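**Equipment plan for the second cell: where we are**

Many of you asked after the June meeting what happens with the money for the second robot cell, so I try to put everything in one place.

First the short answer. The request is written, Orlando Rivadeneyra has read it two times, and it goes to the Clotdale office before the end of the month. We ask for one arm, one gripper with spare fingers, one worktable and a set of fixtures. We do not ask for a conveyor. I know that some people at Povura wanted the conveyor very much, but with the number of computers we receive it would stand still for most of the day.

The work stays the same as in the first cell: desktop computers come in for refurbishment, a person opens the case, and the arm handles the memory modules. Removing the other parts is still done by hand. In the first draft we had written also hard drives and optical drives, and Orlando took this out. He is right, I think. Every case maker has a different latch for the drives, and we would pay for engineering hours and not for finished computers.

**What costs more than we expected**

The arm is the biggest line in the budget, but it is the line with the fewest surprises. We have two quotes, one from Zakaria and one from Flalov, and the difference between them is small. Zakaria includes training for two people. Flalov has the shorter delivery time, 11 weeks, and a service technician who can come by car.

The surprises are in the small things. Gripper fingers wear out, and in the first cell we did not plan any money for this. Last year we bought 23 pairs. Now there is a separate line for them, and please do not take them from the drawer without writing it on the sheet.

The fixtures are the other point. We print them ourselves, so in the old budget they looked almost free. Roxana Nina kept a record of her hours for the plates, and with design, printing and corrections it came to 70 hours for the first cell. This is real work and it must be in the plan. For the second cell we can use the same base drawing, but the slot holders must be adjusted again when the modules have another height or a heat spreader.

We also put in the table. A slatted aluminum table is more expensive than a flat plate, but the fixtures can be moved and fixed again in a few minutes, and we change the layout often.

**What we still need from you**

Roxana is collecting the numbers for the business case. In the last half year 631 computers went through the first cell. What we do not know is how many waited on the shelf because the cell was occupied. If you work in receiving, please write down the waiting computers at 10 in the morning and again at 3 in the afternoon, on the list beside the door. Two weeks of this is enough.

The electrical work is open too. The room needs one more circuit, and the building owner wants to know the exact position of the table before he gives a price. Orlando will mark it on the floor with tape. If the tape is in the way of your cart, tell him - do not pull it off.

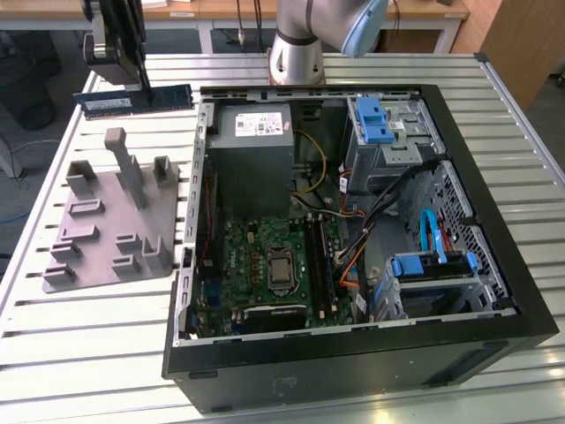 *Memory handling at the worktable: a module in the gripper, the open tower next to the fixture plate.*

If the request is approved, the order goes out in the same week, and the fixtures can be printed during the delivery time. If it is only partly approved, we buy the table and the fingers first and ask again for the arm in the next round.

Questions about the quotes go to Orlando, and everything about fixtures and the waiting list goes to Roxana. Both quotes are in the shared folder under "second cell".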